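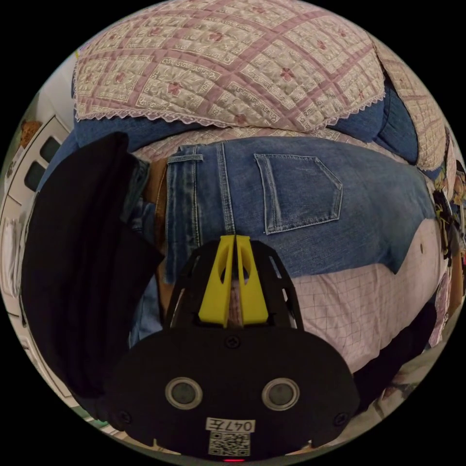
Jeans with a back pocket and a brown belt. Double stitching like this is what you will be copying.

Mending a torn back pocket on a pair of jeans

Back pockets usually go at the top corners first. The corner takes the strain each time a hand or a wallet goes in, the thread gives way, and if the jeans are worn like that for another month the cloth behind starts to tear as well. Caught early, it is an evening's work with a needle. Caught late, it needs a patch on the inside, and I have covered both below.

What you need

Topstitching thread in a colour close to the old stitching
Ordinary strong thread for the patch
A denim needle, size 100 if you are using a machine
A seam ripper or small pointed scissors
Tailor's chalk and pins
A scrap of thin denim or firm cotton
An iron

Wash and dry the jeans before you start. Empty the pocket and brush the lint out of the bottom seam, where it packs down hard and can break a needle.

If only the stitching has gone

Unpick the loose thread back to where it still holds firmly, then go two stitches further on each side. Leave the rest of the pocket alone. Press the folded edge flat again with a hot iron and some steam.

The old needle holes will show as a line of small dots. Use them. Pin the pocket down and sew along the outer row first, then the inner row. By hand, use backstitch and pull each stitch snug without puckering the cloth. By machine, set the stitch length to 3.5 or whatever matches the rest of the seam, and turn the wheel by hand over the thick part at the corner.

Finish the corner with a bar tack. On a machine this is a narrow zigzag, 7 mm long, with the stitches almost touching. By hand, lay four long stitches side by side and then cover them with small stitches across.

If the cloth has torn

1. Unpick the pocket from the top corner down to well below the tear. Fold it out of the way and hold it with a pin.
2. Trim any long threads, but do not cut the tear into a neat shape. The frayed ends give the darning something to grip.
3. Cut a patch that reaches 2 cm past the damage on all sides. Round off its corners.
4. Turn the jeans inside out and tack the patch in place, with the grain running the same way as the leg.
5. Turn them back and darn over the tear in close rows, up and down, going through both layers. Keep going until the patch lies flat and does not shift when you rub it.
6. Fold the pocket back, line it up with your chalk marks or the faded outline, and sew it down as described above.

The cloth under a pocket is nearly always darker than the rest, and that dark edge is the best guide you will get. Follow it even if it looks slightly crooked.

Stretch denim

Use a stretch needle and a slightly longer stitch. Do not pull the cloth as you feed it through – it will ripple and no amount of pressing takes that out.

Thanks to Idun Nygård for the note on bar tacks. Page last changed May 2024, when the hand-sewn version was added.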